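Open day at Keretti, Jul 27, 2023

Quick write-up before I forget it all. Birdie Tran drove, I navigated, we missed the turn at Yazzie Road twice. Doors at ten, we were in by half past. Sign-in sheet, sticky name badge, one of those tote bags with a pen in it. Pen didn't work.

For anyone who wasn't on the email thread: we're redoing the pretend-play corner this fall. The old kitchen set has had it. Lids gone, half the food is chewed, and the cash register only beeps if you hit it. We have a $300 budget, give or take what Mei can squeeze from the paper-goods line. So the job for the day was to look at play kitchen stuff, get a feel for sizes and colors, steal ideas. And eat the free lunch, which was sandwiches. Egg or turkey. I had egg.

Ground floor first. Mostly storage and a long hallway with coats. Skikis had a stand by the stairs, wooden blocks and stacking rings, nice enough, very heavy. Birdie dropped one on her foot. Their rep gave us a catalog, item 1341 is the sand tray Mei keeps asking for, and it's out of stock til April. Told her already. She was not happy.

Next to Skikis a guy from Esen with floor mats. Foam, interlocking, 12 to a box. Smelled strongly of foam. I took a sample square, it's on my desk if anyone wants to sniff it.

Talk at eleven on washing and storing small toys. Standing room only, should have gone sooner. Main points from my notes, what I can read of them: mesh bags, mild soap, air dry on racks and NOT in a bucket. Soft toys on their own day. Throw out anything with a split seam. The speaker went very fast and the slides were tiny. Somebody asked how many wash cycles a stitched seam should take and she said she'd heard 2000 claimed once and didn't believe it. Big laugh.

Then upstairs, the bit I'd come for. Long room, gray floor, white tables, play kitchen things laid out. Spent most of our time there.
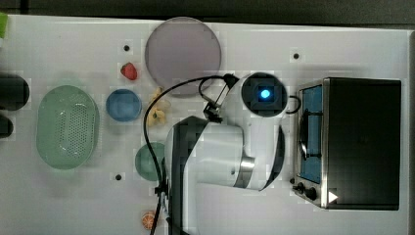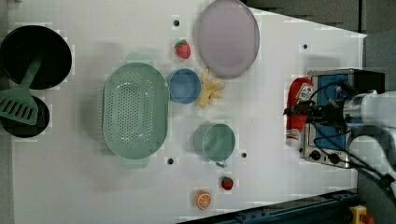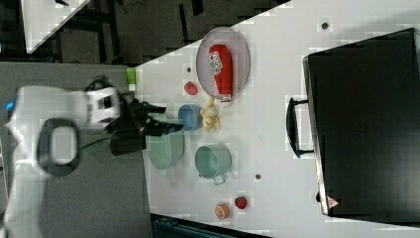
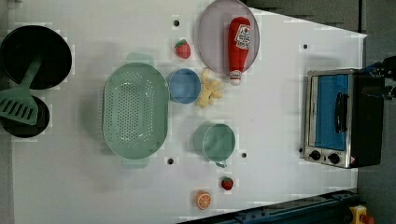
Our corner back home has one shelf, one low table and a plastic crate that everything gets dumped into at 11:55, and the crate is the real problem. Kids tip it out to find one thing. Then it's all on the rug and playtime's over. So what I was really looking at upstairs was how much you can spread on one table and still see every piece, and I think the answer is more than we do now, if the big stuff is flat and the small stuff has space. The big oval colander is a good example, it's in the last picture with a strawberry and a small bowl near it and you can still tell what everything is. Same with the spatula lying across the two black pans. I'd never have put it there, I'd have stuck it in a jar. But a kid can grab it and start cooking. Trying that.

Colors. Birdie and I disagreed here. She likes the soft green and lavender, says it calms a room down. I think black pans are what sells it, they look like the pans at home, and then the light green can do what it likes around them. We settled on two dark pans and the rest pale. If the budget holds.

Food. We need more of it and fewer kinds. Strawberries, yes. Bananas, yes, though a couple of the yellow things up there could have been anything and Birdie said ginger. Orange slice, fine. I want food that reads from across the room. And a ketchup bottle, absolutely. Big, red, white label. In the last picture it's lying on the lavender plate like it's dinner, which is exactly what our lot would serve. Add to list.

Small oven: maybe. A toaster oven size would fit the end of our table, I measured in my head, so don't hold me to it. Knobs are good. Kids love knobs. But it eats a lot of table and somebody will want to put a real sandwich in it. Mei to decide.

Cups and bowls, get the little ones. Our current cups are adult size and they roll. One blue bowl, one green mug, done.

After that it got crowded and hot and we did the cafe. Coffee okay, line long. Met two people from a nursery across town who had the same crate problem, they use shallow trays now, one per activity, stacked under the bench. Cheap. Seemd worth copying. Got an email address on the back of my badge.

Missed the afternoon talk on outdoor water play completely, wrong room, by the time we found it they were stacking the chairs. Handout is in the tote bag. Someone read it please.

Parking was free but the lot is gravel and there's a low post by the exit. Birdie's bumper found it. Small scratch.

To do:
Mei to check the paper-goods line and say yes or no on the oven
Birdie to price two pans, a colander and shallow trays
Me to sort the old food, bin the chewed bits, wash the rest in mesh bags
Cancel the sand tray order or move it to April
Table or rug, need to vote at the next meeting

Leftover badges and the Skikis catalog are in the staff room by the kettle.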